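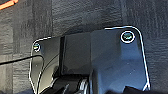 The Reading

The meter at Plendudham was read at 14 minutes past the hour, every hour, because that was when the first reader had arrived and the practice had been kept. It measured the level of the reservoir against a brass scale fixed to the inside of the valve tower. The reader went down a ladder, read the scale by lamp, came up the ladder, and entered the figure in a ledger. A copy went by telephone to Gollbridge, where it was entered in a second ledger.

The present reader had held the post for 20 years. In that time the level had moved within a band of 2 metres. She had recorded every movement in it. The job description ran to a page and a half and did not mention weather, although the ledger had a column for it.

In May the Flindley office wrote to say that an automatic gauge would be fitted. It was a Naidu pressure gauge, sealed, with a cable to the surface and a stated error smaller than the width of the marks on the brass. The reader was asked to continue by hand for one month so that the two sets of figures could be compared. After that she would be moved to Gollbridge to work on billing.

The gauge was lowered into the tower in the morning and gave its first figure before noon. It agreed with hers. It agreed with hers for the rest of that day and for the eight days after it.

On the ninth night it did not. At 14 minutes past two the gauge gave a level 340 millimetres below the scale. She went back down and read the scale again. The water stood where she had written it. She held the lamp close and put a finger to the surface, which the procedure did not forbid, and the finger came up wet at the correct mark.

She telephoned Gollbridge. The night clerk took both figures and asked which one he should enter. She told him to enter both. He said that the ledger had one column. She told him to rule another.

By the next reading the difference had gone. The engineer came from Flindley, drew up the gauge, tested it in a column of water in the back of his van, and found no fault. He lowered it again and wrote "transient" on the sheet. She asked what that meant. He said it meant that it had stopped.

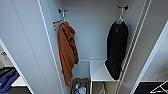 The Ledgers

The old ledgers were kept at the quarters, in a tin trunk under the stairs - one volume to a year, with the earliest in a hand so small that it had to be read with a glass. She took them out in order and looked for the figure 340. She found it in the margin of the third volume, in pencil, beside a night reading. The reader of that time had entered the true level in ink and then, next to it, a second level lower by the same amount. There was no note.

She found it again in the seventh volume and in the twelfth. The handwriting was different each time. None of the three entries had been copied to Gollbridge, where the column was only wide enough for one number.

At the end of the month the comparison was drawn up. Flindley proposed to leave out the ninth night, as a single bad value in an otherwise sound set. She signed the sheet. Under it she placed her own volume, open at the page, with both levels written in ink.

The billing post at Gollbridge began at nine. On her last night at the tower she went down at 14 minutes past two with the lamp, and read the scale, and waited on the ladder until the next reading was due. The level did not change. She wrote it down twice.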